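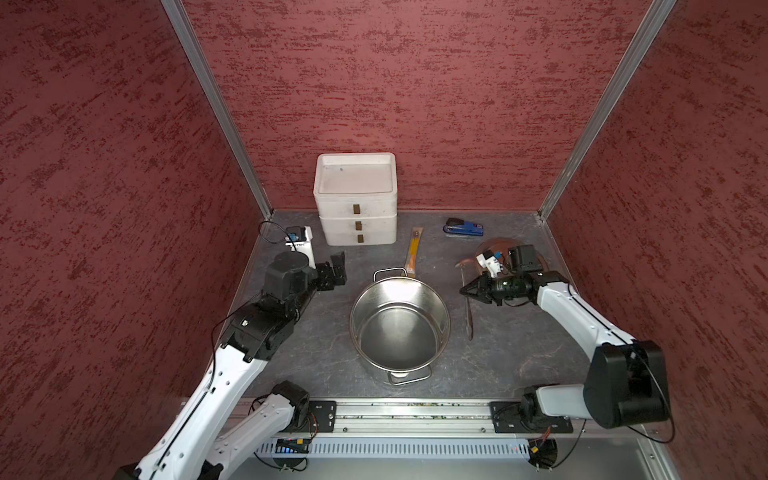 A reader wrote in under the last Ollerik post to ask why I don't simply delete the idle steps. In a two-arm dataset, the comment went, one arm spends half its life parked over the table waiting for the other, and all the policy can learn from that is how to park.

The complaint is fair and deleting is what I tried first. It works badly, for a reason that is easy to miss if you come from single-arm data. With one arm, a pause is a run of timesteps where the commanded joint velocity stays under some threshold, and you can cut the run out and join the ends. With two arms there is hardly ever a moment when both are still. Cut on "either arm idle" and you throw away most of the useful motion of the other one. Cut on "both arms idle" and almost nothing gets removed, and the parked arm stays in the data.

What I do now is leave the trajectories whole and weight the loss per arm. Each timestep gets two weights, left and right. An arm that is moving, or whose gripper command changes within a short window on either side, gets full weight. An arm that is holding still gets a small weight, not zero. The window matters more than I expected. Grasps are preceded by a short settling period where the operator lines up the fingers, and by velocity alone that looks exactly like waiting. My first version down-weighted it and produced a policy that reached quickly and closed early, next to the object.

Setting the idle weight to zero also fails. The model gets no signal at all about where the waiting arm should be, and it drifts, slowly, usually inward. With two arms mounted on one rail and a shared middle, inward is the bad direction. A small weight is enough to stop the drift. I have not found the result to be sensitive to the exact value as long as it is above zero and well under full.

The training set is 3000 demonstrations over 5 kitchen and desk tasks, recorded in Prustdale and stored in the Swai format. Observations are the camera views and joint positions. The action is a chunk of absolute joint targets for both arms plus the gripper commands. The network is the stock Plulwood transformer with no changes except the loss. I trained 5 seeds of each variant, because on the earlier posts I trained one and was rightly told off for it.

The weights are computed offline and saved as an extra column, so training speed is the same. If you want to do this with Swai files, compute them before any resampling. I did it after once, and the interpolation smears the gripper changes over several steps, so the window ends up in the wrong place.
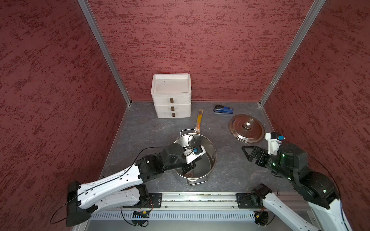

Evaluation used the same starting layouts for every variant, with the order shuffled so that I didn't run all of one variant in the morning and all of another in the evening. Per-arm weighting beat the unweighted baseline on 4 of the tasks. On the remaining one, the handover, it was level within the spread between seeds. Handover has the least idle time of the set, so there is less for the weights to do.

The more visible change is in timing. The baseline tends to stall at the switch between arms: the left finishes, both hold, and sometimes neither starts again until I stop the run. This is the usual copying problem, where the current joint position predicts the next action so well during a pause that the policy learns to stay put. With weighting the stalls are shorter and the permanent ones are rare. They still happen, mostly when an object has been nudged somewhere the demonstrations never had it.

Two things I have not checked. The velocity threshold was tuned by hand on joint data from these arms, and noisier encoders would probably need a filter first. I also haven't separated the effect of the weighting from the effect of a slightly larger effective learning rate, as down-weighting some terms changes the scale of the loss. I normalize by the sum of weights in each batch, which should cover most of it, but the proper control is a run with the same weights shuffled across timesteps. That run is queued behind the Ollerik retraining and I'll add the numbers to this post when it finishes.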